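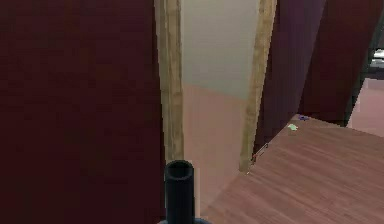
Workshop > Tips > Working alongside the machines

We use cookies to remember your settings and to see which pages get read. Accept / Manage choices

I've been at Bosman for 20 years, mostly in the linen store, and since October the fetching and carrying has been done by machines. People keep asking me how to get a shop or store room ready for one, so these are the things I wish we'd done in the first week (and a couple we did by accident!).

Sort your floors first. Ours catch on anything: bits of tape, a strap end, a curled mat. I sweep along the skirting with a stiff hand brush before the first run, because scraps always end up in the corners and by the door frames. Two minutes, done.

Doorways next. Ours knocked the trim more than once, so Siebe Brouwer rubbed the posts down with fine paper, waxed them and screwed a strip of rubber along the edge at bumper height. Measure the bumper with the load on, mind you – it sits lower with a full trolley behind it. And wedge the door properly. A folded bit of cardboard will creep.

Keep one shelf at elbow height for whatever gets dropped off. I used to walk miles in a shift and now I stand in one spot folding, and my back noticed before I did! Lungile Engelbrecht put me on to an old rubber mat under the feet and swapping sides every 47 sheets, when the bundle's full. Lovely.

Write down what you do by hand. When ours stopped one Sunday, Ans and I were the only ones who remembered which cupboard the spare keys lived in, and the newer lot had never done a full round on foot. Now there's a card taped inside the cupboard door, in big felt pen, and everybody does one round a month the old way. Grumbling allowed.

Wipe the sensors with a dry glasses cloth. No spray polish, it smears and then the thing dithers at every corner.

I do miss the chat on the rounds, I'll admit. We've moved tea to ten o'clock so the folding side and the loading side get it together, and Hendrik brings the biscuits.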